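# Saklow workshop members finish hand-held gripper

June 21, 2018 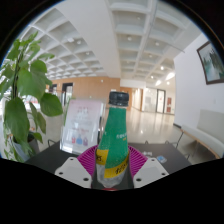
What does it cost to build one? The parts come to 137 pounds, and most of that goes on the camera and its lens.

The gripper is the work of Mio Kudo and Wenceslao Zapata, who share a bench at the Saklow workshop. They began it last October as a way of teaching a small home-built arm to pick things up. A person holds the tool, picks up an object with it, and the recording is later used to train the arm.

The tool has two white fingers, each with two dark screw holes in its top face. Kudo drew the fingers and is now on version 5. Earlier ones bent when they closed on anything heavy — the fourth set lasted one evening.

Zapata wrote the software, which he calls Braltum. It throws out any recording in which the fingers lose the object. The pair have kept 91 recordings so far and want 700 before they try the arm again. Bottles are first on the list, followed by mugs and door handles.

The arm itself is still in pieces at Kudo's home while she waits for a new shoulder motor. Drawings for the fingers are in the folder by the workshop printer, and members may copy them. Anyone who wants to borrow the gripper should ask Zapata, and should bring their own memory card.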